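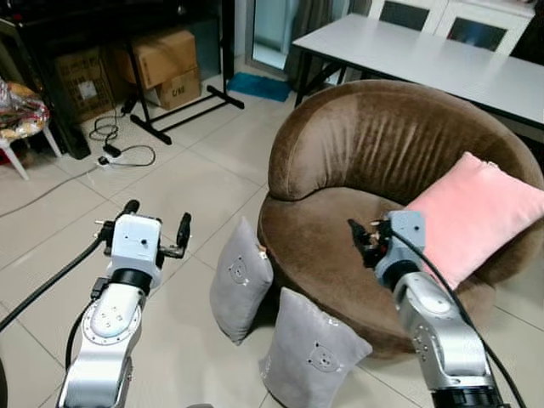
Figure 7.1 A brown velvet tub chair with a pink cushion on the seat and two gray bear-face cushions on the floor in front of it.

Chapter 7
Soft Goods: Cushions, Throws and the Chairs They Live On

I bought my first tub chair the summer I moved to Pletness, and I got it home before I'd given one thought to what would go on it. Big mistake! The seat was so deep that my feet left the floor when I sat all the way back, so I went out and bought cushions. Then I bought more cushions. By July I was moving a whole pile to the floor every evening just so I could sit down, and putting it all back before bed.

If you've done the reading for Chapter 6, you already know how to measure a seat (depth, width, height off the floor, and please write them down in that order). Now we get to the stuff that goes on top. I love this part of the course. It's cheap to practice, you can do it at home, and you can change your mind ten times in an afternoon without scratching anything.

We'll start with one chair and a few square cushions, and stay there for quite a while. Sofas come in Chapter 8. Beds have a chapter all to themselves, and they need it.
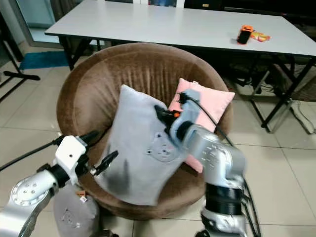
Round chairs are the ones my students grumble about most. On a straight sofa you've got corners, and a square cushion slides into a corner and stays there. A tub chair has one long curve and no corner anywhere, so you have to build the arrangement from the back forward. Put one cushion upright against the chair back, the way the pink one stands in Figure 7.2, and let the next one lean in front of it at a slant. The slanted one will be larger if you have two sizes to play with, like the pale gray-blue one here, and it's the one people see first as they walk in. Turn its pattern to face the room. And look for tags while you're at it! There's a little white one poking up at the top edge of the pink cushion, and a tag like that is easily tucked down behind.

Velvet needs its own word. The pile catches light differently depending on which way it was last brushed, so every cushion you drag across it can leave a mark. Lift, don't drag. When I wrote the sample room plans for the Torvik apartments I went over one chair with a soft brush for most of a morning, then somebody sat in it (me, as it happens).

What you'll need for this chapter

A chair with a deep seat, any shape, though round is best
2 square cushions in different sizes
A tape measure and a soft clothes brush
Your notebook from Chapter 6

The fabric swatches are in the Rirkeck sample pack, and the full cushion size chart is on page 152. Don't try to memorize the chart. I've never managed it myself, and I use it every week.

Before you turn to Section 7.1, go and clear everything off one chair in your home. Put it all on the floor in front, sit down for a minute, and write down where your back wants support.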